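Why Do Clothes Crease, and How Do You Fold a Shirt?

Leave a shirt on the floor overnight and by morning it will look like a map of the Alps. You didn't draw the mountains. You would swear you didn't even touch it. So where did they come from?

Cloth is made of threads, and threads are made of fibres, which are thin hairy strands twisted together. Lots of clothes use cotton, and cotton comes from a plant. When you bend a piece of cotton, the tiny building blocks inside the fibres get pushed out of their usual places. If they stay bent for long enough, they hold on to each other in the new shape. That is a crease.

Heat and damp make it easier for them to let go and grab hold somewhere else. An iron uses this to make cloth flat. Your bottom, on a warm car seat, uses the same science to do the opposite.

Woven and knitted

Look closely at a smart school shirt and you will probably see threads going over and under each other, like a very small basket. That cloth is woven. A T-shirt is usually knitted, so it is made of loops. Loops can stretch and spring back a bit, and this is why a T-shirt forgives you sooner than a smart shirt does.

The stripy-looking band you often find round a neck or a wrist is called ribbing. It is knitted to be extra stretchy. Your head is a good deal wider than your neck, and the collar has to get past one and then sit nicely round the other. It does this every morning and never gets thanked.

Folding a long-sleeved top

Grown-ups make folding look dull, and it is, but it is also a kind of puzzle. A shirt is a lumpy shape with two long arms, and you want to end up with a rectangle.

Start by spreading the shirt on a table, and get the sleeves out from underneath. There is nearly always one hiding.

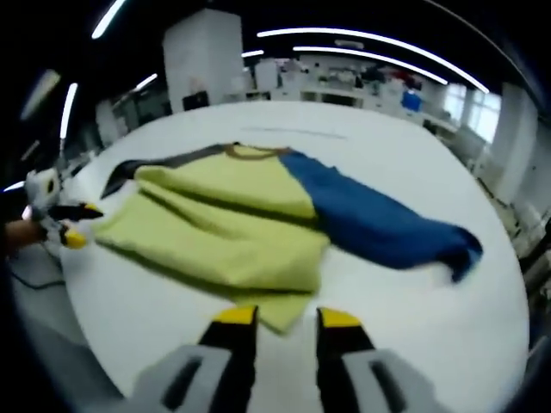 Smooth the body from the middle outwards with flat hands. Pushing towards the middle only gathers up the wrinkles and gives them somewhere to meet. Next, fold one side in, sleeve and all, and lay the sleeve straight down the back. Do the same with the other side. You should have a long thin shape, a bit like a scarf with a neck hole. Bring the hem up to the collar, and fold once more if your drawer is small.

Your first go may take five minutes and look like a sandwich somebody sat on. Obsa Lencho, who wrote to us from Year 4, timed himself every Sunday and got down to 20 seconds. He also says his brother's shirts take longer because they are bigger and he doesn't like doing them.

Try it yourself

Take two old T-shirts, and ask first. Fold one neatly and scrunch the other into a ball. Put a heavy book on each and leave them until after tea. Then lay them side by side and compare the lines. The folded one will have creases too, but they should be straight, and people seem to mind those much less.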